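How to Arrange a Tune for a Mixed School Ensemble

By Dragica Todorova
Updated Jul 1, 2024

Most school ensembles don't match the instruments printed on the front of a published score. You may have five flutes, one viola, no oboe and a trombone player who started in the fall. Buying a score and leaving out the missing parts usually gives you a thin sound with holes in it. Writing your own arrangement takes longer, but every student gets a part they can play.

The steps below are the ones I use with the mixed ensemble at Brorkby, which has 30 players on a full day. You need to read treble and bass clef and know the basic chords in a key. You don't need to be a composer.

Before you start, check that you are allowed to arrange the tune. Folk songs and older works are usually free to use. Film and game music usually isn't, and you will need permission from the publisher even if the concert is free.

Step 1. List your players

Write down every instrument and how many people play it. Next to each one, write the lowest and highest note the weakest player can reach comfortably. Don't use the ranges in an orchestration book. Those are for adults with years of training.

Then sort the list into four groups by pitch: high, upper middle, lower middle and low. In my group the high line is flutes and first violins. Clarinets and second violins take the next one down. Viola, tenor sax and horn are lower middle, and cello, trombone and bassoon are low. If the low group is empty, the left hand of a piano will cover it.

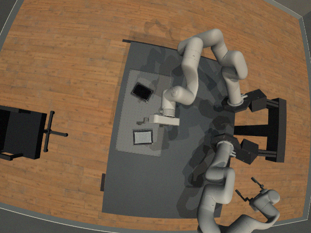

Rendered view of a dark gray table on a plank floor, with a perforated panel on its left half.

Step 2. Pick a key

Strings learn in sharp keys and winds learn in flat keys, so any choice is a compromise. Concert G and concert F work for most beginners. Concert C is fine too, but it puts B flat clarinets and trumpets in D and the alto saxes in A, and young sax players tend to forget the G sharp.

Write the tune out in two keys and look at the highest and lowest notes. Choose the key that keeps the melody inside an octave and a third for whoever plays it first.

Step 3. Write the melody and the bass

Do these two lines before anything else. Put the melody on one staff and the bass directly under it. For the bass, start with the root of each chord on the first beat of the bar. Play it through on a piano. If two chords in a row make the bass jump more than a fifth, try the third of one of the chords instead.

My students learned a short march called "Clandia" this way, and for two weeks all they had was the tune and a bass part in half notes. It already sounded like a piece.

I write in Toneo, which plays back the score and moves the transposing parts into the right key when I print. Any notation program will do this. If you work on paper, write everything at concert pitch first and transpose last. Changing a note in one place is easier than changing it in six.

Step 4. Fill in the middle

Now look at each strong beat and ask which notes of the chord are missing. Give them to the two middle groups. Keep each part moving by step or staying on the same note where you can. A viola part with three notes in it is dull to look at, but it is in tune.

Leave some bars empty. A common mistake is to have everybody playing all the time. Rests let wind players breathe, and they let the audience hear a change of color when the next group comes in. I try to give every part at least four bars of rest on each page — eight for trumpets and horns.
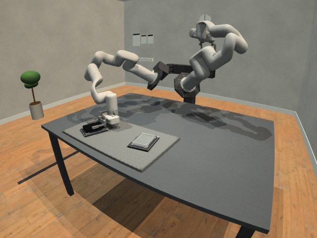 Rests do bring one problem. Students who rest for a long time get lost. Write a cue in small notes for the last two bars of any rest longer than eight bars, and make the cue something loud enough to hear from where that player sits. A flute cue is no use to the trombones if the flutes are on the far side of the room.

Step 5. Share the tune

Every section should have the melody once, even if only for four bars. Start with your strongest group, pass it to a middle group for the second phrase, and bring everyone back for the end. When a low group has the tune, thin out everything above it. Two held notes in the violins are plenty.

The first full score I wrote had 1,940 notes in the accompaniment and the cellos couldn't be heard in their own solo. I cut the upper parts by half and it was fine.

Step 6. Mark the parts

Put in a tempo, dynamics and rehearsal letters. Place a letter at the start of each phrase. Bar numbers at the start of each line are enough if the letters are there. Add bowings for the strings yourself, and breath marks for the winds. Fingerings can be penciled in at the first rehearsal.

Check the page turns. Each one needs a rest before it or after it, or at least a held note on an open string.

Step 7. Read it through and fix it

Set aside 30 minutes for the first reading. Play from start to end without stopping, even if it falls apart, and mark the score wherever something goes wrong. Most problems will be one of these:

A note that is missing its accidental in a transposed part
A part that crosses above the melody and covers it
A wind phrase with nowhere to breathe
A bass line too quiet to tune to

Correct the score, reprint only the parts that changed, and throw the old ones away. Put the version date in the corner of every page. I skipped this in June and had two different second violin parts on the same stand.

If you want tunes to practice on, the Atanasov collection in our school library has more than 2,000 folk melodies, most of them 16 bars long with chord symbols. Choose one in a plain 2/4 or 3/4 for your first try and leave the 7/8 dances until the group is counting well.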